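# Proposed revision to the shared kitchen booking rules, Kalevbridge Hall

**kalevbridge_office** wrote:

Members are invited to comment on the following draft before it is submitted for adoption. 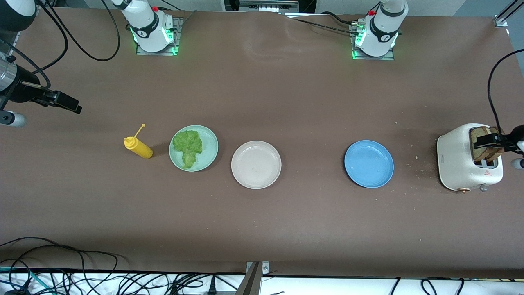 The draft would replace Section 5 of the current booking rules in full. The principal changes are as follows.

- Bookings would be made in blocks of 2 hours. Half blocks would no longer be available.
- No group could hold more than 12 blocks in a calendar month.
- A group that fails to appear for a booking, and has given no notice by noon of the preceding day, would forfeit its next reserved block.
- Dry goods left in the pantry would be labeled with the name of the group and the date of storage.

Comments should be posted in this thread. Comments sent by private message will not be entered in the record.

---

**cevthorpe_supper_club** wrote:

The Cevthorpe Supper Club supports the labeling requirement and the notice requirement. We object to the two-hour block.

Our monthly supper requires five hours from the first delivery to the last dish. Under the present rules we book five hours and pay for five. Under the draft we would be required to book six. Over a year that is a considerable sum for a group that charges its guests only the cost of the food.

We request that half blocks be retained for groups booking more than one block on the same day.

---

**mdelacourt** wrote:

I would oppose that request. Half blocks are the cause of most of the conflicts on the calendar. When one group ends at 3:30 and the next cannot begin until 4:00, the kitchen stands idle, and when the first group runs over, the second finds the sinks full. I have been the second group more than once.

---

**cevthorpe_supper_club** wrote:

With respect, the sinks are a cleaning matter and are already addressed in Section 7. A longer block does not oblige anyone to wash a pot.

---

**Crescencio Esquivel** wrote:

I write on behalf of the Bemudville Baking Circle.

The monthly limit is our chief concern. Our members bake for the spring sale throughout March, and in that month we have regularly exceeded the proposed limit. We do not exceed it in any other month. A yearly limit would serve the same purpose and would not penalize groups whose work is seasonal.

We would also ask the office to clarify whether "group" refers to the name on the booking or to the persons attending. Several of our members also belong to the Supper Club.

---

**kalevbridge_office** wrote:

In reply to Mr. Esquivel: "group" refers to the name on the booking. The office acknowledges that this permits the same persons to book under more than one name. Language on this point is being considered.

A yearly limit was discussed in an earlier draft and set aside, as it would allow one group to occupy most of a single month.

---

**Crescencio Esquivel** wrote:

Thank you for the clarification. I would then propose that a group may apply in writing to exceed the monthly limit once per year, such application to be posted where other groups may object. We have no wish to keep anyone out of the kitchen.

---

**mdelacourt** wrote:

I have no objection to that.

---

**pantry_shelf_b** wrote:

The labeling rule should state what happens to goods that are not labeled. At present there is a sack of rice flour on the lower shelf marked only "Ông." I do not know whether this is a brand, a person or an instruction. It has been moved from shelf to shelf since the summer and I would like authority to dispose of it.

---

**cevthorpe_supper_club** wrote:

Please do not dispose of it. It belongs to one of our cooks, whose grandchildren call him Ông. We will relabel it this week.

---

**pantry_shelf_b** wrote:

Noted. I withdraw the remark as to the flour. The general question stands. I suggest that unlabeled goods be placed on the table by the door for one week and discarded after that.

---

**mdelacourt** wrote:

One week is too short for groups that meet monthly. I would say a month.

---

**pantry_shelf_b** wrote:

A month is too long for anything in an open bag. We had moths the year before last.

---

**kalevbridge_office** wrote:

The office will revise the draft to provide for (a) a written application to exceed the monthly limit, and (b) a holding period for unlabeled goods, with a shorter period for opened packages. The two-hour block remains in the draft for the present. The Supper Club may submit its costs in writing if it wishes the matter to be reconsidered.

---

**cevthorpe_supper_club** wrote:

We will do so. Please record our objection as continuing.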